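March, notebook, rental comparison work

Picking up from the last entry. The question is still why the quoted price and the price at the desk don't agree for the same class of car, and whether we can put one number on the page that a customer can rely on. I went back through the Hurum bookings first, then Brolholm.

Hurum, compact class, pickup at the airport, returned to the same place. Seven-day quote on the site came to 1116. Went through the whole booking up to the payment page and wrote down each line as it appeared. Base rental, airport fee, collision cover with an excess, theft cover with the same excess, unlimited mileage. Second driver is not in the quote and only shows up on the page after the driver details. Young driver charge shows up on that page too, but only if the age box is filled in before the extras are loaded. If you fill in the age and then go back one page, the charge disappears from the total and stays on the voucher. Tried it twice with the same result. Fung-ping tried it on the other machine and got it as well, so it isn't something saved in my browser.

Told Hurum through the partner form. No reply yet.

Brolholm is cleaner. Everything that is going to be charged is on the first results page if you open the small "included" panel. What is not there is the fuel policy. You have to open the terms, scroll past the license section, and it says full to empty for some pickup points and full to full for others. No way to tell from the results which one you are getting. For our table I have put "check terms" in the fuel column for all Brolholm rows, and I don't like it, because it makes them look worse than Vidberg, who have the same split and simply don't mention it on the site at all. Vidberg rows are now "not stated". Changed the heading of the column to match.

Fuel matters more than I gave it credit for last month. On a short rental a full tank paid up front and handed back half used can cost more than the airport fee. On a two-week rental with a lot of driving it hardly shows.

Pickup desk hours. Vidberg closes at 10 p.m. and charges for late arrivals after that, even when the flight number is on the booking. Brolholm waits if the flight number is on the booking. Hurum's terms say "reasonable efforts", which I can't put in a table. Left blank with a note.

Excess cover. Spent most of the afternoon on this and it is still a mess. There are three places it can be bought: from the comparison site, from the rental company at the desk, or from a separate insurer before travel. The first and third pay you back after the rental company has charged your card. The second removes the charge at the source. People who write to us mix these up constantly, and I understand why, as all of them get called "full protection" somewhere. Proposal for the page: stop using the phrase altogether. Say "refund cover" for the first and third and "desk cover" for the second. Fung-ping thinks "desk cover" sounds like furniture. Open to another word.

Also tires, glass, underbody and roof. Refund cover from the comparison site includes them. Hurum desk cover includes glass and tires only. Brolholm desk cover includes glass, tires and underbody. Vidberg lists exclusions on page 2 of the rental agreement, in the paper copy, and I haven't found the same list online. 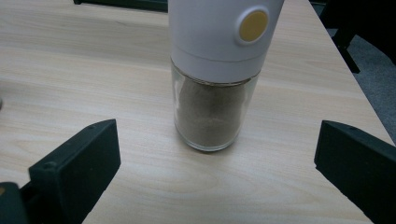 Grinder, white top with the yellow button.

Deposits. The hold on the card is separate from the excess and we have them in one column at the moment. Splitting them. Customers with a low credit limit care about the hold and don't care much about the excess until something happens. Debit cards: Brolholm takes them if desk cover is bought, Hurum doesn't for this class, Vidberg says "at the discretion of the station". Rang the Vidberg station to ask what that means and was told to ask when I arrive.

Complaint letters. Read all of them in the shared folder from start to finish, 84 in total, and sorted them by main subject. One was the same letter sent in by both husband and wife, so the working number is 83. The largest pile is damage charged after return, then fuel, then cover sold at the desk that the customer already had. Small pile on car class. Most of that last pile is people expecting the model in the photo, and the "or similar" wording is there on every page, so I'm not sure what more we can do beyond making it bigger.

On the damage letters: nearly all of the ones where the customer got the money back had dated photos of the car at return. Worth a line near the top of the advice page. At present it sits at the bottom under airport parking.

Yen sent the new station list. It has street addresses but not whether the desk is in the terminal or a shuttle ride away. Asked for that as an extra field. Until it comes, the Yen rows stay out of the published table and in the working copy only.

One correction to the previous entry. I wrote that one-way fees at Brolholm are always shown in the quote. They are shown for returns within the same country. For a return across a border the fee is payable locally and only mentioned on the voucher. Fixed in the table, and the old line struck through.

To do:
Chase Hurum on the age charge.
Split deposit and excess columns.
Move the photo advice up the page.
Find a better name than desk cover.
Get the Vidberg paper agreement scanned, both sides.
Re-run the seven-day quotes with pickup in town instead of the airport, same class, same dates, and see how much of the gap is the airport fee.

Fung-ping has the working copy of the table until the columns are split. Don't edit the old one.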